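How to Keep Good Records After an Injury

If you have been hurt and you think you might bring a claim, the best thing you can do in the first few weeks (apart from seeing a doctor, please see a doctor!) is to start keeping things and writing things down.

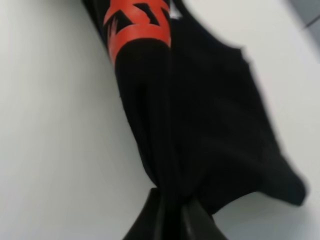

A dark garment with an orange-red print.

I'm Jomar Marquez, and I spent years opening envelopes and shoeboxes for injury clients in Peltelwood before I started writing these guides. I have met very few people who kept too much. So get yourself a folder or a big envelope, make a cup of coffee, and let's go through it together.

Step 1. Write down what happened

Do this as early as you can, even if your handwriting is terrible. Put in the time of day, the weather, what you were carrying, which door you came in by, and anything anyone said to you. Use your own words and don't try to sound like a lawyer. If you don't remember something, write "I don't remember" and move on – a guess can cause you trouble later on.

Step 2. Set aside clothing and shoes

Put what you were wearing in a paper bag, fold the top over, and write the date on the outside. Don't wash it, mend it or lend it to your sister. Shoes matter a great deal in a fall case, so bag those on their own and stop wearing them, however much you love them.

Step 3. Start a daily diary

Three or four lines in the evening will do nicely. How did you sleep? Could you lift the groceries, drive, pick up the baby? Did you miss a birthday or a shift? Keep your good days in there too. A diary that only has bad days in it reads oddly to an adjuster.

Step 4. Save every bill and receipt

Small amounts add up faster than you would think. Mārtiņš Kuusk, a client who kindly let me use his numbers, had a bus fare here and a pharmacy slip there, and by April his envelope came to $2,107. He had guessed it would be a few hundred. Keep these:

Co-pays and prescriptions
Parking, bus and cab fares to appointments
Braces, bandages, ice packs
Pay stubs from before and after the injury

Step 5. Keep a log of calls

Note who called, from which company, when, and what they wanted. You are usually free to say, "I'd like to talk to a lawyer first," and hang up politely. I'd hold off on signing anything or giving a recorded statement until you have had that talk.

Step 6. Make copies

Copy the whole folder before you hand it to anyone. Up to 20 pages can usually be done in one go at the library, and it's well worth the change in your pocket. Leave the second set with someone you trust, and add to it whenever you add to your own.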